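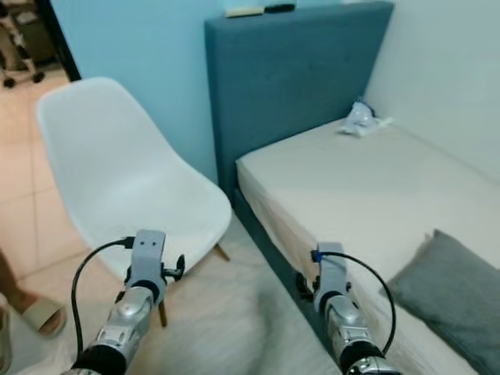
Nighttime Noise in Shared Student Bedrooms
Selorm Yakubu and Mansa Issahaku
Feb 8, 2026

1. Purpose
The project measured how much street noise reaches a small bedroom at night with the window closed, and whether a heavier curtain lowers it.

2. Method
Two bedrooms in Brovgate were used, both facing the road. A sound level meter was set at pillow height and logged one reading every 20 seconds. Each room gave 3000 readings per curtain type. Readings taken while a door was open were removed before averaging.

3. Results
The heavy curtain lowered the average level slightly in both rooms. The change was largest above 500 Hz. Below 200 Hz the two curtains could not be told apart.

4. Limits
Traffic was not counted. The window seals differed between rooms, so the rooms were not compared with each other. A repeat with matched seals is planned for March.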